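October, notebook page, dye bench

Back on the walnut hulls. I know, I know, I said I was done with them after the spring batch came out the color of cardboard, but the neighbor's tree dropped so much this year that I came in with two full feed sacks and it seemed rude to the tree not to try again.

So, the plan. Wool only this time (no cotton, I am not fighting cotton again). I'm using the Pranov skeins, the plain undyed two-ply, because we have a whole shelf of them and they take color pretty evenly. Weighed out 62 grams per skein after winding, tied loosely in four places with scrap cotton, figure-eight ties so the dye can get in under them. Last time I tied them too snug and got those pale rings, which one person at the market liked and I did not.

Hulls went into the big enamel pot and sat in rainwater for 7 days with the lid on. The smell is what you'd expect. If you open that pot, please do it by the door! The water went black by the second morning and had a skin on it by the fourth, and I skimmed the skin off with an old slotted spoon that now belongs to the dye bench forever. Do not put it back in the kitchen drawer. It has a piece of red yarn around the handle.

Simmered the hulls for two hours and strained through the old pillowcase, twice. There was still grit the second time, but not enough to bother me. Let the bath cool overnight before any wool went near it, and then brought wool and bath up together, nice and slow, taking 30 minutes to get to a bare simmer. I've felted enough good yarn in this building by being impatient.

Skein A: no mordant at all. Walnut doesn't need it and I wanted a baseline.
Skein B: alum, the usual amount, mordanted last week and kept damp in a bag.
Skein C: no mordant, then a quick dip in the iron pot afterward.
Skein D: alum, then the iron dip. This one is pure curiosity.

Notes while they were in: A and B looked the same for the first half hour, to the point where I worried I'd mixed up the tags. (I use the plastic Sellirix tags now. The paper ones with pencil were fine until they weren't.) Then B started to warm up a little, more toward toast, and A stayed flatter. Lifted both at one hour, squeezed, looked at them by the window, put them back in for another half hour. Turned off the heat and left everything in the pot until after lunch.

Iron dip was where I got a bit sloppy. I meant to do two minutes and got talking on the phone with the Makhubela people about whether they still want the rug yarn in gray (they do, only less of it), and C was in for closer to five. It went a really handsome dark brown, nearly charcoal in the folds, but it feels harsher than the others and I bet it'll get brittle if we use it for anything that gets handled. D got its proper two minutes and is my favorite so far. It's the brown of an old saddle. I'd knit a whole sweater in it.

Rinsed until the water ran clear, which took forever for C, then a wash in the Bemo soap and one more rinse with a splash of vinegar. They're hanging over the tub. Wet color always lies, so I'm not writing down any final opinion until they're dry.

While I was waiting I finally went looking for the small scissors for cutting sample lengths, and that turned into half an hour of tidying, the way it does.

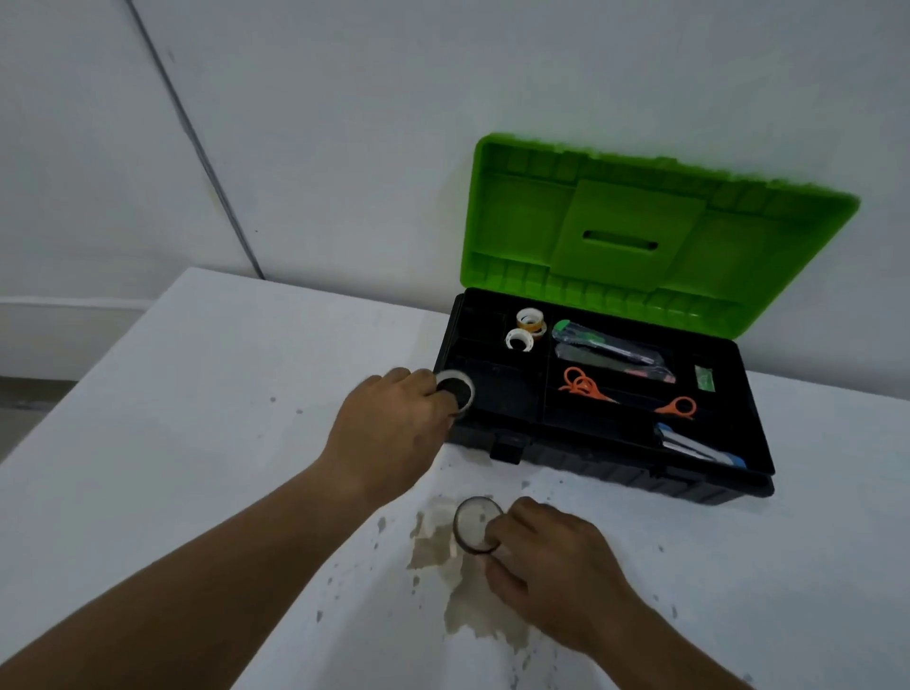 Workshop notebook, vol. 2, p. 62

The toolbox with the lime-green lid is for general stuff. Dye things stay on the dye shelf, please, and that includes the scissors, which I found in my own apron pocket (so that one's on me).

Still to do on the walnut:

Cut a length from each skein once they're dry and tape half of it in the window, half in the closed drawer, same as we did with the onion skins. I want to see if D holds up.

Save the bath. There's plenty of color left in it, and I'd like to run a weaker second round on the gray fleece to see if it goes to something like oatmeal. It'll keep a while in the lidded buckets, but somebody smell it before using it.

Buy gloves! I did the last rinse with a split one and my left thumb is going to be brown until Thanksgiving.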